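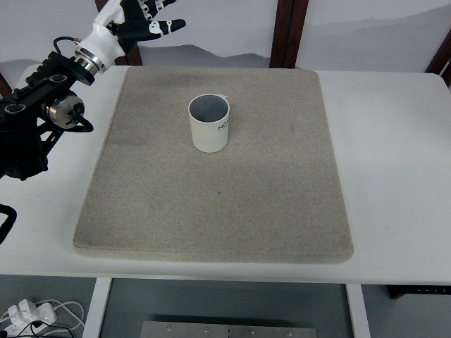

The mat, the mug, the table: ten minutes with Lamduan Mahawong

Lamduan Mahawong talks fast and eats lunch standing up. I caught her between two phone calls in December, in the back half of the Lodutby workshop, where she's been making felt desk mats long enough to have strong feelings about corners. She had until 3 o'clock. We started late.

So, why thick? Most desk mats are thin things. Hers aren't.

"Thin ones curl," she said. "You get a coffee ring, you wipe it, the edge lifts, then you're annoyed at it for a year. I wanted something that stays put. Also I like the look of a slab. Sits there like a bit of beach."

The colour gets a lot of questions. Beige, grey, speckled, depends who you ask. She calls it Skesta and won't say where the name comes from. "Ayman picked it. Ask him."

Ayman Alaoui is the other half of the business and was across the room on the phone. I asked him later. He said it was her.

The flecks

People write in about the little dark specks. They think something's been dropped on it.

"It's a blend," Lamduan said. "Different fibres, different shades, they don't all go where you tell them. Some patches come up a touch darker. I had one customer send a mat back over a speck the size of a sesame seed. Fine. I refunded her. I still use that mat at home under the toaster."

Does she ever pick them out? "When I was new I did. With tweezers. What a waste of an afternoon."

Corners next. They used to be square. Then sleeves started catching, she said, and the points went fuzzy and grey before anything else did. The rounding went through seven versions, most of them cut from offcuts and left on the lunch table to see which ones got wrecked. The bevel on the edge came after that and was nearly dropped, it adds time to every single mat.

"Ayman wanted to skip it. He's the one doing the invoices so I get it. But put your wrist on a straight edge that thick and tell me you're happy."

The mug test

Every mat style has a mug put on it before it goes on the price list. Plain white one, nothing fancy. I'd assumed this was a joke, it's not.

"A laptop will sit on anything. A mug's the honest one, small base, tall, full of something hot. If it leans I want to know. If it drags the fuzz up when you slide it I really want to know."

She likes a straight-sided mug for it. Easier to see if it's off level. The surface has to have some grip but you should be able to lift a cup without the mat coming along for the ride. She's had felt that was too hairy – "like putting your tea on a dog" – and felt pressed so hard that it may as well have been lino.
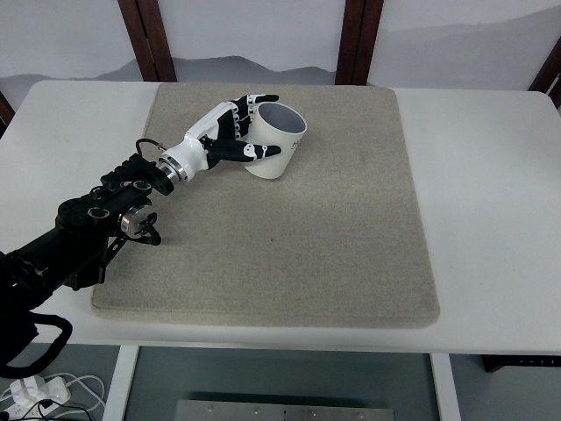

Mug on the beige mat, white table underneath.

Why white tables? I'd wondered if it was for the website.

"Bit of that. Mostly it shows me the outline. I can see the shadow under the front edge and if the shadow's even then the cut's even. On a timber bench you'd miss it." They bought the tables from an outfit called Zasus when an office closed down, and she says she'd buy more if she could find them. Rounded corners on those too. She swears she didn't notice untill they were home.

She leaves a border of bare table round the mat and thinks everyone should. "Don't fill the whole desk. You need somewhere for the pen, the phone, the bit of toast. People order too big. I tell them and they order big anyway."

Care, quickly, because the phone was going again. Vacuum with the brush end. Blot spills, don't rub. Cold water. No dryer, ever, she's seen what comes out and it would fit a doll's house. Turn it round now and then so the same spot isn't always under your elbow.

"And let it get old. Mine's 16 years old, the first decent one I made. Looks terrible. I love it."

The business side she was less keen on. They sent out 320 mats over the past year, which she reckons is plenty for two people. A shop called Farouk takes a few of each colour and the rest go direct. Would she get bigger? Shrug. Ayman, off the phone by then, said yes at the same moment she said no.

What's next, then? A round one, maybe. A darker grey. She's been asked for coasters to match and keeps putting it off becuase they're fiddly and she'd rather be cutting something large.

"Everyone says use the offcuts. I've got a tub of offcuts up to here. I'll do it in winter."

Phone again. She took it outside, sandwich in the other hand.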